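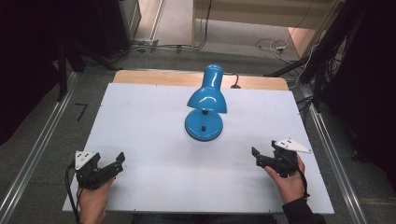

Hand-held grippers in position on either side of a desk lamp, jaws open towards it.

Recording a first task with the Flistmont hand-held gripper kit

The Flistmont kit is supplied by Duso to teaching and research groups that wish to record handling tasks by hand. It consists of a left and a right gripper, their marker plates, two cables and a printed guide. This page covers the first recording and assumes that the software has been installed.

Preparing the table

Lay the white board flat on the table and place one object near the middle. A desk lamp is a suitable choice. Turn the shade to one side and lead the power cord away towards the far edge. The lamp should remain unplugged throughout.

Fitting the grippers

Press each marker plate on to the top of its gripper until it clicks. Connect the left gripper first, then the right. Cables should run outwards from the board and must not cross in front of the operator. Wipe the plates with a dry cloth if they have been handled.

Making the recording

1. Hold both grippers over the board with the jaws open and facing the object.
2. Start the recording and keep still for two seconds.
3. Carry out the task at an even pace. Do not exceed 30 seconds.
4. Open the jaws, draw both hands back and stop the recording.

Files in which either plate was lost from view are marked in amber and should be recorded again. A full set for one task is 88 recordings, which may be spread over several sittings.

Replacement plates are sold in pairs under the name Mustach. Enquiries about training and loan periods should be addressed to Tymofii Yurchenko at Duso.

Page last revised November 29, 2024.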